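Home | Kits | Table Packs | Rental | FAQ | Contact

Corum Tabletop Kit - Frequently Asked Questions

We collected here the questions that come to us most often by email. The last changes were made in August. If you don't find your answer, write to us and we will add it.

What is in the box?

The Corum kit is a set for practising pick and place on a normal table. You receive one gripper with two fingers, one small wrist camera with its bracket and cable, a patterned tablecloth, a set of foam cubes and the breakfast pack. The arm is not included. Most of our customers already own one, and those who don't can rent one from us together with the kit (see Rental).

Which arms does the kit fit?

The bracket has the bolt pattern of the Faltura arm, both the short and the long version. For other arms we sell an adapter plate. Please send us the drawing of your flange before you order. We had some returns in the past where the holes were almost right, and almost is not enough for four bolts.

Do I need the special tablecloth?

No, you can work on any table. The cloth is there to help you repeat a setup on another day, for instance by writing down in which square each object was placed. It is fabric, so it will never lie as flat as a printed board. Pull it from the corners before you start and fix it under the edge of the table with clamps.

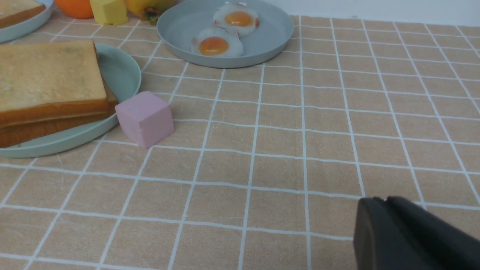 Are the small ripples in the cloth a problem?

Ripples are fine for picking and for training, but not for measuring. The lines of the grid should not be used to calibrate the camera; for this purpose use the stiff card which is in the lid of the box. A cube also does not mind a gentle wave under it. What matters more is the distance to the neighbours. When the pink cube stands nearly against the rim of the green plate with the toast, an open finger on that side has very little room to come down, and we count this as a difficult start position. For the first day, leave one free square on every side of the cube. After that you can move it closer, step by step.

What force does the gripper use, and will it crush the cubes?

The force can be set in 40 steps. For the foam cubes we recommend to stay in the lower third. A cube that was squeezed for a whole weekend can keep a mark, so please open the gripper when you go home.

Can I use real food in place of the models?

You can, but we don't advise it. Real toast makes crumbs, and crumbs go into the groove of the fingers. The gripper is not made for contact with food that somebody will eat after. The models can be wiped with a damp cloth and a little dish soap. Do not put them in the dishwasher - the colour suffers.

How should I arrange the table for the first test?

Put the plates and the food at the back and keep the front of the cloth free. Place one cube in the middle, turned a little, and bring the open gripper in front of it. Start slowly. If the arm goes to the cube five times without touching anything else, add a second object.

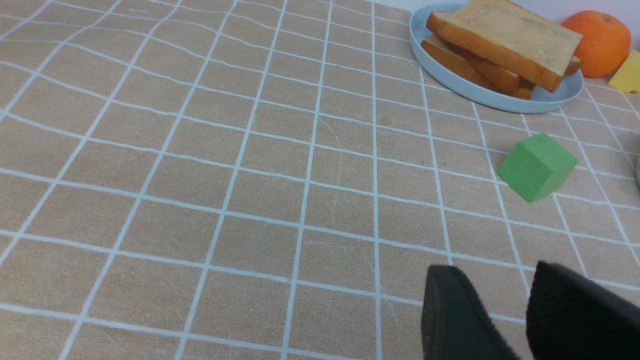
After the second object, change only one thing at a time. Many customers move the cube, the plates and the lamp all together, and then they write to us that the results became worse and they can't find the reason. Keep a simple notebook. We also ship an empty log sheet with 200 rows, but a notebook is just as good.

What software do I need?

The kit comes with the Pivska recorder, which saves the camera picture and the finger position together. It runs on Linux and on Windows. A licence is included for one computer. The recorder does not control the arm, for that you stay with the software of your arm's maker.

How many recordings should I make?

It depends on the task. For one cube and one place to put it, we usually tell people to begin with 200 recordings and look at the result before making more. If the result is poor, check the light and the camera bracket first. A loose bracket is the most common fault that we see.

How much does it cost?

The full kit is $386 plus tax. Shipping is calculated at checkout. Schools and colleges can pay by invoice. Rental prices change with the length of the rental, so please ask for a quote.

Can I buy spare parts?

Yes. Fingers, cubes, cloths and cables are all sold separately. The finger covers are made for us by Kerekes and have to be changed when the surface becomes smooth. Order them in pairs, as one new and one old cover will not grip evenly.

Can I return the kit?

Unused kits can be returned in the original box. If the cloth was already unfolded this is no problem, but please don't iron it. We do it ourselves at a low setting.

Contact us | Shipping and returns | © Corum. All rights reserved. | Back to top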